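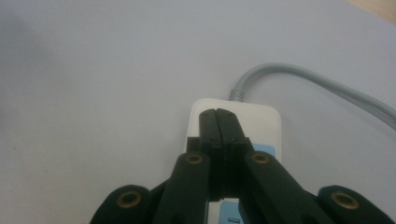 Best way to fit bulky plugs on one power board?
Posted by Senga Rutherford

I'm setting up a craft table and I've got a white power board plus a pile of chargers and adaptors in every shape going. The fat ones hog the spot next door and I always end up a socket short! Is there a trick to the order, or do I just buy a bigger board? I'd love to have it sorted by Friday.

Fares Atallah
Oh, I love this job! Get the board up on the table where you can see it and do a trial run before anything goes on the floor – so much nicer than crawling around with a torch. Bulky ones go on the ends, slim ones in the middle. I plug in one at a time and keep the spare cord in a loose coil off to the side.
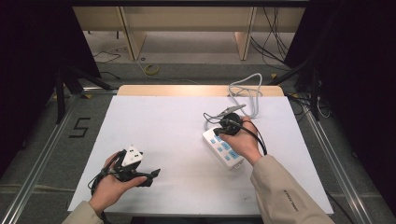
Photo: Fares Atallah

Round plugs are easier if you grip the body and press straight down. Do it all with the board unplugged from the wall, then label each cord with a bit of masking tape. You'll thank yourself in May when you're hunting for the heater!

Thulani Mnguni
Just get a longer one.

Keabetswe Matlala
Fares is spot on about the ends. I'd add: check the maximum load marked on your board before the heater goes anywhere near it. Mine is 2,000 watts, so the heater gets its own wall socket and the board just does the lamp and chargers. Never plug one board into another, either. Have fun with the craft table!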